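Filed under: Teaching by hand, Laundry, FAQs

Teaching the arm to do laundry: your questions

Do I need to be good at this?
Nope! I was hopeless for my first 20 goes and I still got the job. You hold the leader arm, the other one copies you, and after a while you stop thinking about your elbows.

How many demos does Koveo want per task?
We ask for 100 of each. Emptying the dryer is one task and filling it is another, so please don't run them together (Mechthild has to split them afterwards, and she sighs loudly).
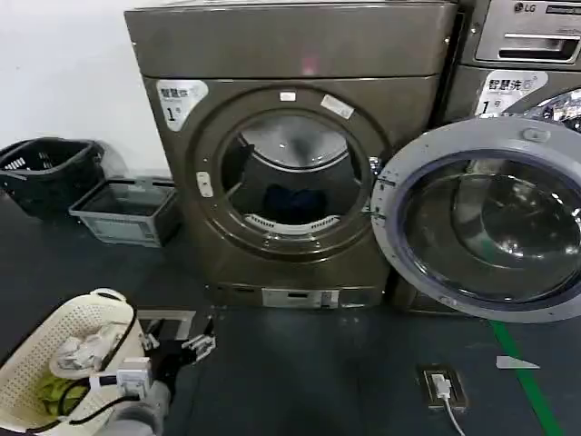 2 min read

What if there's one dark thing left in the drum?
Go back in for it. A navy bit of cloth at the bottom of a dark dryer is really easy to miss, so have a proper look before you end the demo. I've been caught out loads of times.

Can I nudge the baskets while I'm recording?
Between demos, yes please, we like them in different spots! During one, hands off.

I dropped a sock. Do I bin the recording?
No, pick it up with the gripper and carry on. Only scrap it if you've bumped the dryer door hard, and then tell Ctibor.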